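Looking After Your Chunky Knits: Your Questions 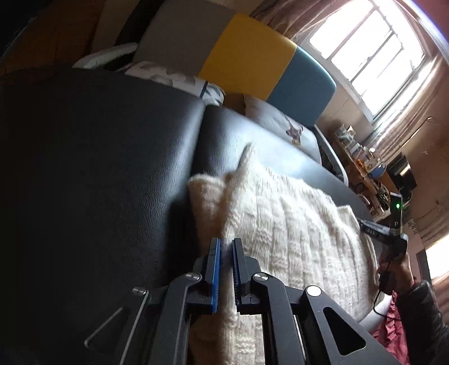

Beltadside Knitting Club - Care and Mending Team

Hi! I'm Irena Brzozowska, and I look after the mending table at the club. The same questions come up every time we meet, so I finally wrote my answers down (updated Feb 20, 2022). I've been knitting and washing and occasionally ruining sweaters for years, so please learn from my mistakes.

Can I hang a heavy knit on a hanger?
Please don't! Ribs and basket patterns hold a lot of yarn, and all that weight drags on the shoulders until you get those funny little bumps. Fold it and put it on a shelf or in a drawer. If you only have closet space, fold the sweater in half lengthwise and drape it over the bar of a padded hanger.

Is it OK to leave one on the couch?
I do it all the time. A cream knit spread out over black leather seats looks lovely, but you'll be picking pale fuzz off the leather afterward. Smooth leather won't snag much. Watch out for zippers on the cushions, and don't let the knit slide down into the gap between two seats, where it can catch on who knows what. And if the couch gets strong sun from a window, move it along after an hour or two.

How do you fold something that thick?
Lay it face down and smooth it out with flat hands. Sleeves go across the back, then bring the bottom up to the neck in one fold. I used to fold in thirds and it just sprang open again. Lift it with both hands underneath - if you pinch one bit and pull, you stretch the stitches right there.

How often should I wash it?
Less than you think. I wash my big cream cardigan once in the fall and once in May before it goes away for the summer. In between I air it flat over a drying rack.

Machine or hand?
Read the label first, always. If it's wool, I fill the tub with cool water, add a capful of wool wash (I like Derar, but use what you have), and let it soak for 11 minutes. Why 11? My timer sticks on 10. Squeeze, never wring, then roll it up in a towel and press.

Mine is getting fuzzy. Is it ruined?
Nope! Fuzz is normal, and on some yarns it's half the charm. For real pills, use a sweater comb and go gently along the ribs.

I pulled a loop. Help!
Don't cut it! Ease the extra yarn back along the row with a blunt needle, or poke the loop through to the wrong side. Or bring it in and Zdzisław Gajewski will fix it while telling you about his socks.

How much yarn would I need to make one?
Our basket rib throw takes 500 grams of the chunky Lolutmont. The cropped vest takes 400, and please buy the extra ball, I beg you.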